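# Week 7: house rules for recording with the hand-held gripper

Okay, last week was all theory, so today we get into habits. These are the rules I grade you on, and they're the same ones we used on the Utilow laundry set. 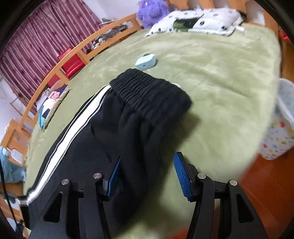 First rule: one task per recording. If you're folding, fold, and save tidying the rest of the bed for the next clip. We threw out 51 clips in October over this one alone (my fault as much as anyone's -- I wrote the first instructions and they were mush).

Other things I'll check:

- Wipe the finger pads before each session. Lint builds up faster than you'd think!
- Start with the jaws open, and hold still for a second or two before you move.
- Keep your free hand out of it. If the fabric slips, let it slip and try again.
- Stop after 15 minutes and rest your wrist.

Ask before you record in anybody's home, and get the yes in writing. Put away mail, family photos and pill bottles first -- a blurred label can still be readable.

For Thursday, read the Manberg checklist and mark the two rules you'd argue with. I have my own pick, and I'd love a fight about it.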